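Ticket 2464
Opened: 2021-01-08
Product: Cemwood dishwasher, built-in
Reported by: Ketill Hviid
Status: open, waiting on customer services

Third time writing. White film on everything that comes out of the machine, bowls worst. Your first reply said hard water. The Nerside water report puts us in the soft band, and I attached it in May. Did anyone open it?

Your second reply said to use Sekley rinse aid, set to maximum. I bought it. Film is the same, and now the glasses feel greasy too.

Tests since then:
- Long program, no detergent, 27 minutes in: stopped it and opened the door. Film already there.
- Filter out and scrubbed. No change.
- Same bowls washed by hand in the sink. Clean.
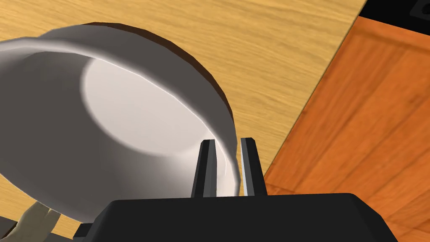

So I doubt it's the detergent, and I don't believe it's the water. My guess is the softener valve is stuck and salt is getting into the wash. The Tiedemann repair shop thinks so as well, but they want to sell me a valve, so take that how you like.

Please don't send the descaling leaflet again. I've run the descaler twice, 30 minutes each. What I want is the valve resistance reading I should expect, and whether the part is covered.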